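Teaching Laboratory Supplies: Frequently Asked Questions
Nirkville Science Center

Who may borrow test tube racks?
Any instructor registered with the Center may borrow racks for class use. Requests are handled by Wanpen Boonyarit at the supply desk.

How long may items be kept?
The standard loan period is 9 days. One renewal is permitted if no other class has reserved the items.

Are test tubes included?
Tubes are issued separately. Each instructor may request up to 70 per loan.

How should racks be cleaned before return?
Wash plastic racks by hand with mild detergent, rinse them twice, and let them air dry upside down. Do not use acetone or place racks in the autoclave.

What is the charge for a lost or cracked rack?
The borrowing department is billed for the replacement cost. Damage should be reported at the time of return.

How should a rack be placed on the bench?
Set the rack flat on a clear, level surface. Tubes must stand upright in the holes and should not be forced into place.

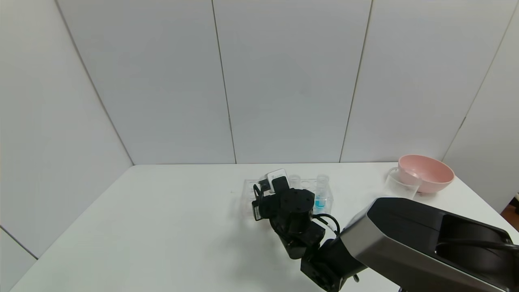

Clear plastic test tube rack on a white tabletop.

May racks be returned after hours?
No. Returns are accepted at the supply desk until 4 p.m. The desk is closed on Tuesday.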